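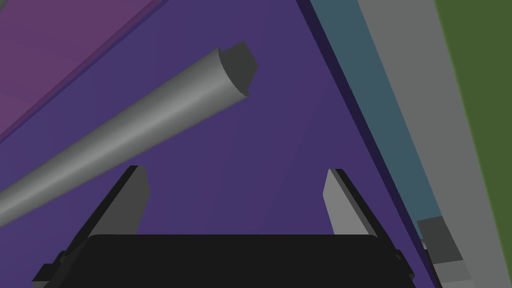 Progress report: leakage reduction, Stirnham water system

Reporting period: from the June review to 8th August
Prepared by: Tahira Pirzada, distribution engineer
For: Anselmo Honorato, program officer, Tarkura Water Fund

1. Status

Work is on schedule for zone metering and behind schedule for main replacement. The acoustic survey of the east side is complete. The west side survey has started but is limited to the streets where valves could be confirmed as working. Spending is below plan, mostly as a result of the delay to main replacement, and should return to plan once the contractor is back on site.

One decision is needed from the fund, set out in section 7.

2. Background to this period

The grant covers leak detection, pressure management and partial main replacement in the Stirnham distribution system. The system has 1,416 service connections, fed by gravity from the ridge tank with a booster station for the upper streets. Most of the older main is cast iron with lead joints. Later extensions are asbestos cement or PVC, and the records do not always say which.

The June review asked for three changes. The first was that night flow be reported by zone and no longer as a single system figure. The second was that repaired leaks be logged by pipe material. The third was a written procedure for estimating customer-side losses. The first two are in place. The third is in draft and is discussed in section 5.

3. Zone metering

All zone meters are installed and logging. The booster zone meter was set up with the wrong pulse factor and under-read until the error was found during a drop test. The stored data have been corrected by applying the right factor to the raw pulse counts. No readings were lost. The corrected series has been reloaded and the earlier version kept in a separate folder, marked as superseded.

Boundary valves were checked by closing them and opening a hydrant on each side in turn. Two did not hold. The valve at the foot of Mill Lane was passing under pressure and has been replaced. The valve at the school crossing closes fully but had been left open a few turns, probably after the spring flushing. It has been closed and tagged. Until that correction, the two central zones were exchanging water and their separate night flows from before that point should not be used. Their combined figure is sound.

Night flow is taken as the lowest one-hour mean between 2 a.m. and 4 a.m. The bakery and the dairy both draw water in that window. The dairy has agreed to share its own meter readings, and these are now subtracted. The bakery draw is small and is still estimated from its monthly bills.

The lower zone has the highest night flow per connection and remains the priority. The booster zone is now close to what would be expected for its size and pressure. The central zones fall between the two, and a firmer statement will be possible after a full month with the boundary valve shut.

4. Acoustic survey and repairs

Wijaya carried out the survey under the existing service agreement. Loggers were placed on valves and hydrants overnight and moved the next morning. Points of interest were then checked with a correlator and confirmed by ground microphone before any digging was ordered.
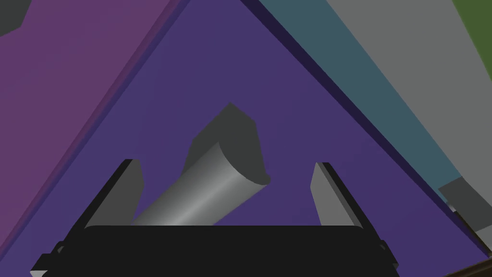

Figure 2. Gray cylinder, rendered view.

The method performed as expected on iron main and poorly on plastic. On the PVC extension behind the grange, the correlator placed a leak well away from the position eventually found by step testing. The crew dug one dry hole as a result. For the rest of the program, plastic sections will be step tested first, and the correlator used only to narrow the result where there is a fitting at close spacing on both sides.

Repairs on iron main were mostly at joints. Repairs on services were mostly at the corporation stop or just downstream of it, where the old galvanized pipe meets the fitting. It was agreed with the field crew that a galvanized service found leaking at the stop is replaced as far as the curb box in the same visit. The extra time is modest compared with a second excavation.

Response time has improved. At the end of the period 80 percent of confirmed leaks had been repaired. The remainder are in two groups: those under the county road, where a cut permit is pending, and those on the west side, where the isolating valves do not close and a wider shutdown would be needed. The county has asked for a single traffic plan covering all the cuts. It has been submitted.

5. Customer-side losses

The draft procedure uses the overnight minimum from a sample of customer meters that can record at short intervals. The sample is drawn from the new meters only. Homes with new meters are concentrated in the later subdivisions and probably have sounder plumbing than the older streets, so the estimate is likely to be low. Two ways to deal with this are being considered:

- fit temporary recorders to a number of older meters and include them in the sample
- keep the present sample and report the result as a lower bound

The first is preferred. It depends on whether the recorders will clip to the older register heads without an adapter. A trial unit has been requested from the supplier. If the trial does not succeed, the report for the next period will use the lower bound and say so.

Toilet leakage was the most common cause where a customer asked for a visit. Dye tablets are now left with every high-use notice. No saving is claimed for this.

6. Main replacement

The replacement package covers 3,000 feet of cast iron main in the lower zone, from the creek bridge to the old depot. Jenard was appointed after the second round of bids. Work began at the bridge end and was halted when trial holes showed the gas main closer to the water main than the utility drawings indicated. For part of the length the two share what was evidently a single trench.

The line has been redesigned to run on the opposite side of the street over the affected blocks. The change adds two crossings and moves the tie-in at Orchard Street. It avoids hand digging beside the gas main, and the gas company has accepted it in writing. Pipe size and material are unchanged. Hydrant spacing is unchanged except at Orchard Street, where one hydrant moves to the far corner at the fire chief's request.

The section completed before the halt has been pressure tested and disinfected. The first set of bacteriological samples was clear. The second set was rejected by the laboratory on arrival temperature and had to be taken again - the section will stay out of service until those results are received. Customers on that stretch remain on the old main and have had no interruption.

Surface restoration is temporary at present. Permanent paving is held back until the whole street can be done in one pass, and the town has agreed to this in place of block by block paving. There have been complaints about settlement at the first two patches. Jenard has topped these up and will inspect them after heavy rain.

7. Spending and request for approval

Spending on metering and survey is in line with the approved budget. The replacement line is underspent and the amount will be carried forward. The redesign was done in-house apart from a survey of the new line, which cost $3,000 and was charged to contingency.

Approval is requested for the two additional crossings as a change to the replacement package. Jenard has priced them at the rates in its bid. The cost can be met from contingency without an increase in the grant. The price sheet and marked-up drawings have been sent separately. Jenard can hold the crew for this job until the end of the month, after which it is committed elsewhere, and a reply before then would avoid a second mobilization.

8. Risks

County road permit. If the permit is late, the leaks under the road will run into the wet season, when the trench side is unstable and shoring would be required.

West side valves. The number of failed valves is higher than assumed in the application. A valve replacement list is being drawn up in order of the leakage each would allow to be reached. It may call for a transfer between budget lines, and any request will come with the next report.

Records. Pipe material on the later extensions is still uncertain. Material is now noted at every excavation and entered on the map the same week. This will improve the records slowly and only where digging takes place.

Staffing. One field technician has left. Meter downloads are being shared between the two remaining technicians, and the download interval has been extended - logger memory is sufficient for this. The post has been advertised.

9. Work planned for the next period

- finish the west side acoustic survey where valves allow
- step test the PVC extensions, starting with the one behind the grange
- report a full month of night flow for the two central zones separately
- complete the recorder trial and issue the customer-side procedure
- resume main replacement on the revised line, subject to approval
- reset the booster station pressure after the pump controller is serviced

Night flow tables and the repair log by material are supplied as separate spreadsheets. Questions on the redesign should go to Tahira Pirzada at the Stirnham office.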